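# Paid household work: hours, contracts, and what machines change

Speaker notes, M. Bolger, Feb 1, 2025

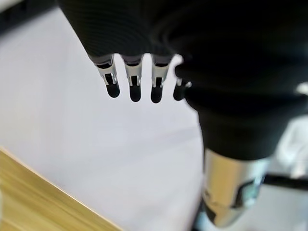

Start with the contract question. Most domestic workers are hired by word of mouth, and the terms are set in one conversation at the door. Duties get added later and pay stays where it was. Leave the slide up while saying this. Then go to the hand: four fingers in a row, silver metal segments, dark rounded tips, a black ribbed fabric sleeve over the back. Ask the room which household tasks they would give it. Take 3 answers, no more. Write them on the left side of the board and leave them there until section 4.

## 1. Who is counted

- Live-in, live-out, and hourly workers are three separate groups. Keep them apart in every table.
- Our Flurkordale interviews: 40 workers, all paid by private households. Small sample, one district. Say so before giving any result.
- Unpaid relatives who do the same work are outside the study. Someone will ask. Refer them to the handout, page 2.

## 2. Hours

Define working time first. Standby time counts if the worker can't leave the house. Employers in the interviews mostly left it out, and workers mostly put it in. The gap between the two answers is the main finding of this section.

Typical standby duties: opening the gate, waiting for a delivery, sitting with a sleeping child, reheating a late dinner. Read two of these aloud, skip the rest.

Over 10 hours between first and last task was common among live-in workers. Do not call this a 10-hour shift. The breaks were real, but they were unplanned and spent in the house.

## 3. Written terms

Show the Evamano template. One page, plain wording, five fields:

1. Tasks included
2. Tasks not included
3. Start and finish times, with standby marked
4. Pay date and method
5. Notice period

Field 2 is the one households leave blank. In the May trial we moved it above the signature line. More people filled it in. No control group, so make no claim about cause.

Print run for the next round is 1,000 copies, in two languages. Reading level still needs checking. Mereana to confirm with the printer before the session.

## 4. Machines

Return to the list on the board. For each task, separate the physical part from the judgment part. Folding a shirt is mostly physical. Deciding whether the shirt needs washing is judgment, and workers are rarely paid for it.

Point for discussion: a household that buys equipment tends to rewrite the task list, and the worker should be present when that happens. Field 1 needs a new date each time.

If short of time, drop the second point and go straight to questions.

## Questions likely

- Agencies: covered in the longer report.
- Sick pay: three interviews mention it. Too few to summarize.
- Enforcement: refer to the legal aid desk, second floor. Forms are by the door.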